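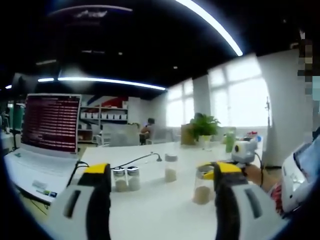

Ticket 309
Subject: Shared mailbox stops syncing after password change
Site: Flurnham office
Reported by: Johannes Mkhize
Priority: Normal, raised to High on second update
Status: Closed

Original report

Since I changed my password the orders mailbox has stopped updating in the desktop mail program. My own mailbox is fine. The orders mailbox shows old messages and a line at the bottom that says "Trying to connect." If I open it in the browser, the new messages are all there. I have restarted the computer. Two other people at Flurnham use the same mailbox and I have asked them to check theirs.

Johannes

Update, support desk

Thanks for the report. Please send the following:

- the version of the mail program (Help menu, then About)
- whether the orders mailbox was added by hand or showed up by itself
- whether you are on the office network or on the VPN
- the exact text of any error when you click Send/Receive

Please don't remove the mailbox yet. There may be unsent mail in it.

Update, Johannes Mkhize

It was added by hand when we moved over from the old server at Triststead. Office network, cable, no VPN. The error on Send/Receive is:

Task 'orders - Receiving' reported error: The server is not available. Contact your administrator if this condition continues.

I will get the version when I am back at my desk. The others have now answered. One has the same problem and the other does not. The one who has the problem also changed her password this week.

There are messages in the Outbox for orders. One is a quote that a customer needs today, so I have sent it again from the browser.

Update, support desk

Raised to High because of the unsent mail.

The mail server log shows repeated failed sign-ins for the orders mailbox from the Flurnham address. They begin a few minutes after the password change. The server is up and the mailbox is not locked or full. The desktop program appears to be sending a saved password that no longer works and then reporting the refusal as a connection problem.

Steps to try:

1. Close the mail program. Check in Task Manager that it is not still running in the background.
2. Open Control Panel, then Credential Manager, then Windows Credentials.
3. Under Generic Credentials, find every entry that has the mail server name in it. Write the names down, then remove them.
4. Start the mail program and sign in with the new password when asked.
5. Click Send/Receive and wait for it to finish.

Leave the Outbox alone while you do this.

Update, Johannes Mkhize

Did all five steps. There were 2 entries and I removed both. The program asked for my password once and accepted it. My own mailbox still works. The orders mailbox still says "Trying to connect" and gives the same error.

I looked in Credential Manager again afterward. One of the entries has come back. It has the old Triststead server name in it.

Update, support desk

That helps. The old server name should not be in use anywhere. When the mailbox was added by hand, it was set up as a separate account with its own server settings, and those still point at Triststead. The old name was being forwarded to the new server, so it kept working. The forward passes along a sign-in that is already open but does not handle a new one. Changing the password forced a new one.

This also fits with the person who has no trouble. Her sign-in has not expired yet. She will get the same error the next time she changes her password.

Before we take the account out of the profile, please save the stuck messages:

1. Switch the program to Work Offline.
2. Open the Outbox for orders.
3. Drag each message to the Drafts folder of your own mailbox.
4. Switch Work Offline off again and check that the drafts show up in the browser.

Reply here when that is done.

Update, Johannes Mkhize

Done. The drafts are in the browser too. One message would not move because it had a 100 MB attachment. I saved the attachment to my drive and deleted the message. I will send the customer a link.

Version number as asked: it is the same build as on the Wukine machines, from the last rollout.

Update, support desk

Good. Next part:

1. Control Panel, Mail, Show Profiles, Add. Name the new profile Naidoo, to match the naming on the server side.
2. Enter only your own address. Do not add orders.
3. Set the new profile as the default and start the program.
4. Wait. The orders mailbox should appear in the folder list without being added, as you already have full access to it on the server.

The first sync keeps 500 recent messages on the computer and fetches older ones when you scroll down.

Update, Johannes Mkhize

New profile made. Orders did not appear at first. I closed the program and opened it again after lunch and it was there. New mail is coming in. I sent a test message from the orders address and got it on my own address.

Two things are different. My signature is missing, and sent mail from orders now goes into my own Sent folder instead of the shared one.

Update, support desk

Signatures are stored per profile in this build. Copy yours from a sent message and paste it under File, Options, Mail, Signatures.

The Sent folder is a setting on the server. It has been switched on for orders, so a copy now goes to the shared Sent folder as well. It can take an hour to apply. Mail you sent today before the change has to be dragged over by hand.

Update, Johannes Mkhize

Signature is back. Sent mail is going to the shared folder. My colleague has made the new profile with the same steps and hers works too. The drafts have all been sent. OK to close.

Closing note, support desk

Cause: shared mailbox added as a separate account with the old Triststead server name. Failed at first new sign-in after a password change.

Fix: new mail profile with the user's own address only, shared mailbox loaded by the server, sent item copy switched on.

Follow-up: the third Flurnham user still has the old profile and will be moved under a separate ticket. The forward for the old server name stays in place until April. Wukine to be checked for the same setup before then.

Closed 25/12/2025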